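Caring for Cotton Knits at Home

Claltau Household Extension – Clothing and Linens

Knit garments such as T-shirts, tank tops and undershirts receive more washing than almost anything else in the home. Most of the damage they suffer occurs in the laundry. The guidance on this page applies to everyday cotton and cotton-blend knits. Wool, silk and anything with a glued or printed design should be treated according to the label.

Sorting

Sort by color first and by weight second. Heavy items such as jeans and bath towels rub against light knits throughout the cycle and raise small balls of fiber on the surface. Close zippers and hooks before loading. Turn dark and heathered knits inside out.

Do not fill the drum above the three-quarter mark. A hand placed flat on top of the load should still fit beneath the rim.

Washing

Cold or warm water is suitable for routine loads. Hot water may be reserved for undershirts worn during illness and for white cotton that has yellowed at the underarm. Measure detergent with the cap or scoop supplied. Residents on the Flidier water line have hard water and may need slightly more than the label suggests; those served from the Delex reservoir generally need less.

Liquid fabric softener leaves a film that reduces absorbency, and it should be left out of loads containing athletic wear or dish towels.

Underarm stains

Mix 2 tablespoons of baking soda with enough water to form a paste. Work it into the stain from the wrong side of the fabric, leave it for 29 minutes, and rinse in cool water before washing. Older stains may need a second treatment. Do not use chlorine bleach on perspiration stains, as it can deepen the yellow color. Check the area before the garment goes into the dryer – heat will set whatever remains.

Drying

Shake each piece once as it leaves the washer and pull the side seams straight. Knits with narrow straps should be dried flat or over a rack bar at the waist. Hanging them by the straps while wet lengthens the armholes, and the neckline seldom recovers. Where a dryer is used, choose low heat and remove the load while the hems are still slightly damp.

Clean the lint screen after every load.

Folding and storage

Fold on a firm, clean surface at waist height. Lay the garment face down, smooth it from the center toward the sides, and bring each side in to meet at the middle. Fold the straps or sleeves down over the back, then fold the hem up in halves or thirds to suit the depth of the drawer. Sleeveless tops may be rolled instead.

Drawers should close without pressing on the contents. Cedar blocks may be used with knits, provided the wood does not touch white fabric directly. Sand the blocks lightly each June to renew the scent.

Garments past repair make serviceable cleaning cloths. Cut away the seams and any elastic, and wash the pieces once before use.

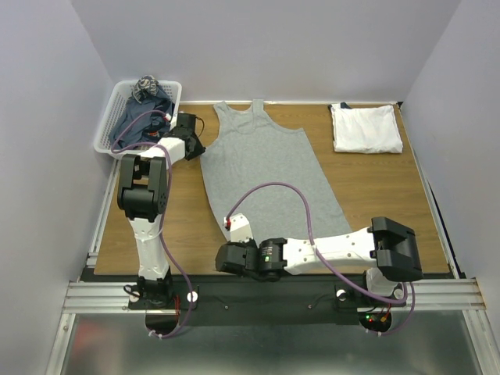 Nishimura: The baking soda paste worked on two of my undershirts, but the third had been through the dryer many times and needed three rounds. Would white vinegar in the rinse do any harm to the elastic in the straps? My mother always added half a cup, and I have never seen it mentioned on a label.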